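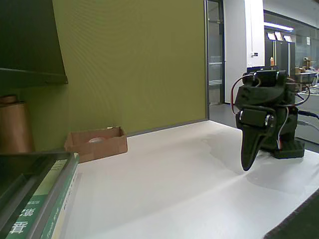 Drorkari, September

Quick page this time, not much sleep. We're clearing the desks on the Seltmont side before the shelves get moved.

For anyone just joining: 31 desks have to be cleared by the end of the month, 20 done so far, which sounds better than it is as the easy ones went first. What's left is the ones with books. Books on top, books under, books holding a door open. If you've a desk on the window side please start now, not the night before.

Captions, in a hurry:

White desk by the green partition. Shallow brown cardboard box up against the panel, front flap lower than the back. Small round white thing inside - if it's yours come and get it, otherwise it goes in the odds and ends tub by the lift. Tall coppery brown roll in the corner next to it. Books front left, green and white covers, Chinese on the spine.

About those books. They're going to the reading room at Wesance, which asked for anything in Chinese back in the spring and has been very patient with us. Pleas don't split them up. Somebody packed half a set last time and the other half went to Kuusk and it took 3 emails and a bus ride to get them back together. Spines facing the same way, heavy ones at the bottom, nothing sticking out over the top of the box. Write the destination on the side and on the lid. Side AND lid. They get stacked and then the lid is no use to anyone.

Shallow boxes are fine for books by the way. One layer, maybe two if they're thin. People keep asking for the big deep ones and then can't lift them.

The rolls: leave standing up, don't lay them flat under things. Last move we had a lovely big roll of something come out the other end with a crease all the way down it, and it belonged to the drawing class, who still mention it.

Next one is the same desk. Roll of tape near the front, red-orange, on its side so you can see the printing inside the core. Books still lower left of it and the box at the back with nothing in it.
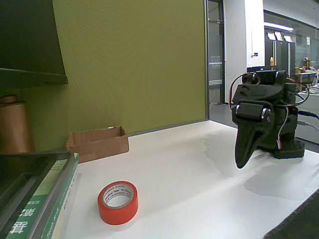

Natália Zelenák wrote in to say that colour tape ought to mean something or we shouldn't bother with it, and she'd like red-orange kept for Wesance only, plain brown for everything staying in the building. She also says two strips along the bottom seam and one across, and that last time a bottom went on the stairs and she was underneath it.

Fine by me. So: red-orange for Wesance, brown for stays. Kuusk boxes get the green marker as before. I'll put a note up by the kettle, and if you've already done yours in the wrong tape just put a bit of the right one on the corner, don't unpack it.

We had 17 flat boxes left at lunchtime, nearly all the shallow kind. If you take the last one tell me so I can order, don't just leave the string on the floor.

The shelf above the corner stays up until last, so clear what's underneath it first and mind your head. Van is early, half seven at the side door. Bring gloves if you have them, ours have gone missing agian.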